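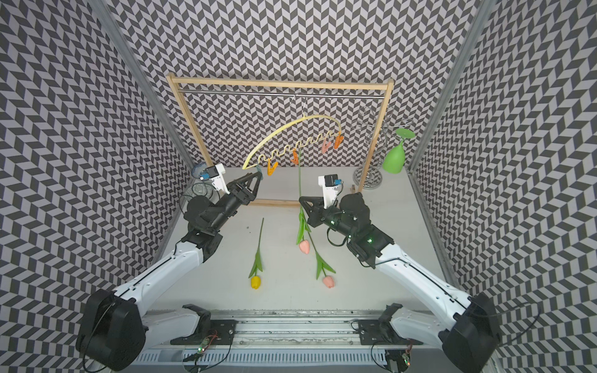

Home Members Events Join Contact

Ledham Chamber of Commerce
Member Storefront Safety Walk-Through: checklist and comments
Walked by: Kamarul Rondonuwu
Date: 2 February 2024

Members who pass get the window sticker and the discount on their group liability premium. Members who don't pass get me again in September.

1. Front door opens fully, no obstruction
Pass at 50 addresses. The rest had a sandwich board in the way, usually one that said Welcome.

2. Exit signs lit
Mostly pass. One member at the Birodel Arcade has a sign reading EX T. I have written it up as a partial.

3. Fire extinguisher mounted, tagged, in date
Fail at 13 addresses. An extinguisher used as a doorstop is not mounted. Neither is one in the trunk of the owner's car, however close he parks.

4. Back exit clear
See the comments for item 3 and imagine them louder. Stock goes in the stockroom. If the stockroom is full, have a sale; the chamber will put it in the newsletter for free.

5. Extension cords
Temporary use only. "Since we opened" is not temporary. Power strips plugged into power strips were found at Isex Printing, who took it well and had unplugged two before I finished the sentence.

6. Sidewalk and entry mat
Mats should lie flat. Curled corners can be taped for now and replaced by September.

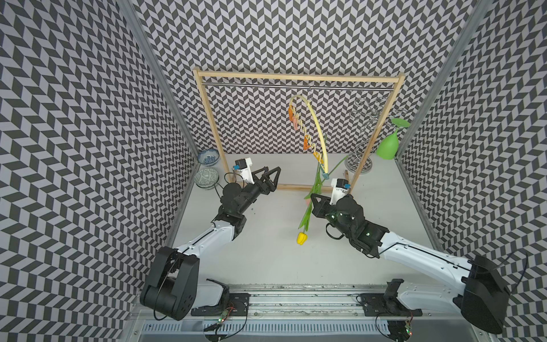 Teodoro Medrano wishes it recorded that the mat at Medrano Hardware was flat when he opened that morning, that it has been flat for years, and that a chamber charging dues ought to look at the curb out front before it starts on anyone's mat. Recorded. The curb belongs to the city and I have sent them a letter, my third.

7. First aid kit
Stocked and reachable without a ladder. Bandages should still stick. Breath mints do not count toward contents.

8. Emergency contact sheet by the phone
Pass at 93 percent. Please check that the people on the sheet still work for you. I called one and he was very nice about it, from Tampa.

9. Occupancy card posted
Required for members who host mixers. Must be readable from the room, so move the calendar.

Follow-up
Send photos of corrected items to the chamber office or leave a message at extension 3652. Items 3 and 4 need a second visit before the sticker is issued. Stickers from last year should come down, including the ones that won't peel. Try a hair dryer, plugged directly into the wall.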